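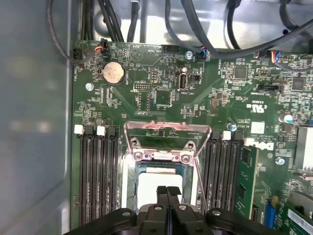

Nandini Rao, in a comment on the March post, asked why I still test restores by hand when Plarker prints a green line at the end of every job saying the backup has been verified.

The green line means that the blocks on the backup disk match the checksums Plarker stored when it wrote them. It says nothing on whether the right files were in the set to begin with, or whether they come back with usable names and dates. I had that wrong for years, so I will set out the test I use now.

The set in question is the household archive: letters, scans, tax papers and the recordings I made of my aunt's piano pupils. It lives on a machine called tromau, and a copy goes nightly to a second disk in the garage. There is also a monthly copy at my brother's flat, which I will leave out because it is made in a different way.

For the test I restore one whole folder to an empty disk on another computer, without using the original catalogue. Plarker can rebuild its catalogue from the backup disk alone. This is slow, and the progress bar sits at 100 per cent for a long while before the job ends. Leave it alone. I stopped it early the first time and had to start over.

Then I compare the two folders with a short script. It lists every file by path, size, modified date and checksum, sorts both lists and prints the differences. An earlier version compared checksums only and missed the fault described next.

The folder I picked in March was the scans, 2,123 files in all. All of them came back and every checksum matched. The modified dates were wrong on 733 of them, each out by one hour. All 733 were files last changed during summer time. The garage disk was formatted with a file system that stores local time with no zone, and the restore applied the winter offset to everything. No data was lost, but my scans are sorted by date, and pages saved on either side of midnight ended up in the wrong day.

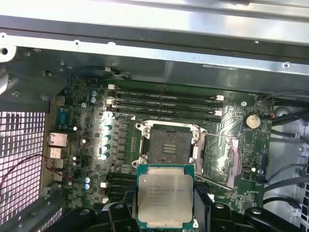
Intel Xeon at the open socket.

The cure was to reformat the garage disk with a file system that keeps times in UTC and run a full backup again. I considered correcting the dates after each restore, and wrote most of a script for it, but it would have to know which files were affected, and that knowledge would be kept on the machine that is presumed dead. The new full backup ran overnight. I repeated the restore test on the same folder and the script printed nothing.

Some smaller notes for anyone doing the same:

The option marked "skip unchanged" is on by default in version 2 and applies to restores as well as backups. Turn it off for a test.

Names with accents came through correctly, including the Szewczyk folder, which has several Polish titles in it. The trouble I used to have there came from an old zip program.

Empty folders are not restored. I don't mind, but my comparison script lists only files, so it would not have told me. I noticed by eye.

The encryption passphrase is on paper in a drawer. I type it from the paper during the test, which is how I found that a capital I and a small l look the same in my handwriting. It has been written out again in block letters with the small ones underlined.

As to how often, I do one folder a quarter – a different one each time – and the whole archive once a year. The recordings are next. They are the largest folder by a long way and I expect the rebuild to take most of a weekend.

Nandini also asked for the script. It has paths from my own machines written into it at present. I will take those out and put it up with the next post, under the name it has always had here, Draltadness.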